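From: Océane Melnyk
To: bimanual-users list
Subject: Re: Trorkley soft goods kit, worth it over a homemade cell?

Donal Moriarty wrote:

> We are looking at the Trorkley soft goods kit for a spring purchase. The
> quote from Skernetti covers the base frame, wall panels, bedding set and
> the task scripts, arms not included. Questions for anyone who has one:
>
> 1. Is the frame stiff enough with two arms on the same rail?
> 2. Do the printed wall panels cause trouble for segmentation?
> 3. How do the pillows behave? We have only done rigid objects so far.
> 4. Would you buy it again, or build from stock extrusion?

Donal,

We have had the kit on loan since April and have logged 200 episodes of the pillow arrangement task with it. Answers in your order, with a few notes on the scripts at the end.

1. Frame. The arms bolt to the front rail on black mounting plates. Corner posts at the back hold the wall panels. With one arm moving there is no flex worth reporting. With both arms reversing direction together we see a small oscillation at the grippers, which settles before the next waypoint if you leave the script's default dwell alone. Shortening the dwell to save cycle time was a mistake on our side. Retorque the plate bolts after the first day of running. The manual asks for this on page 12 and it is easy to skip.

Reach is adequate but not generous. The back row of pillows is comfortable for either arm. The rear corners on the opposite side are not, so plan on assigning left and right zones and letting them overlap in the middle.

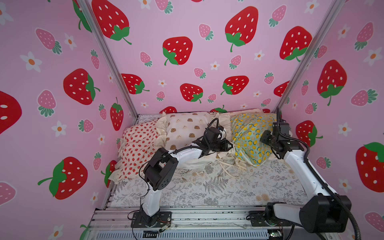

Both arms at the back row, left gripper on the middle pillow, right gripper at the lemon one.

2. Wall panels. Ours came with the strawberry print on all three sides. Depth is unaffected. Color segmentation is another matter, because one of the pillow cases also has small red strawberries on it. Our first mask model, trained on plain backgrounds, merged that pillow with the wall in 61 of the 200 episodes. Fine-tuning on hand-labeled frames from the cell itself fixed most of it. If your pipeline relies on color thresholds, ask Skernetti for the plain panels, which are the same price. If you are training policies and want a background that resists shortcuts, the print is useful.

The fern sheet has given us no trouble.

3. Pillows. Expect to spend most of your time here. The fill shifts during a grasp, so the pose estimate taken before contact is stale once the jaws close. Grasping by the ruffle works sometimes and slips often. Grasping a fold of the body is more reliable but needs a deeper approach, and the default approach depth is too shallow. The ties on the cases are also a hazard: they get between the jaws and the pillow then follows the gripper on release. We now tuck them under by hand at reset, except in the runs where we want them loose.

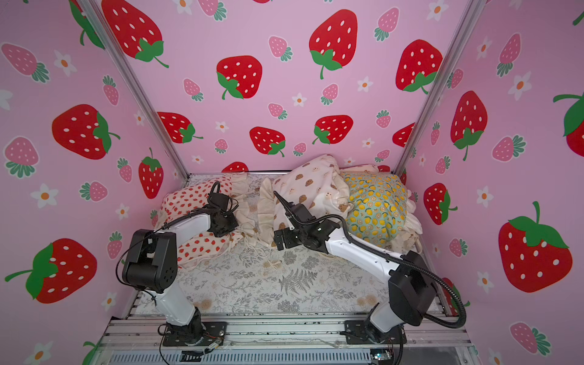 Left gripper on the strawberry pillow, right gripper in front of the middle one.

Two-arm contact on one pillow is the hardest part of the script set. The supplied collision margin treats each gripper as a sphere, which is too conservative near the center of the bed. The planner refuses poses that are physically fine. We replaced the spheres with capsules and the refusals mostly stopped. Watch cable slack on the wrist when you do this, as the closer poses let the loops come near the opposite forearm.
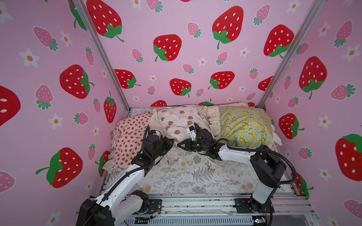 Grippers close together at the middle pillow.

4. Buy or build. The frame alone does not justify the quote. Anyone with a saw and a box of T-nuts can match it. The bedding set and scripts are the reason to buy, and the scripts need the changes above before they are usable with two arms. Ó Súilleabháin's group built their own from stock extrusion and are happy with it, but they wrote their reset logic from scratch. I would buy again if the scripts were sold separately, and I have asked Skernetti about that without an answer so far.

Logging: the recorder shipped with the kit stops at 1,001 steps with no warning. Set max_steps explicitly in the config. The Berum exporter reads the files without conversion as long as you keep the timestamps in nanoseconds.

I can send the capsule model and our config diff off list. Tell me which arms you are using, as the mounting offsets will differ.

Océane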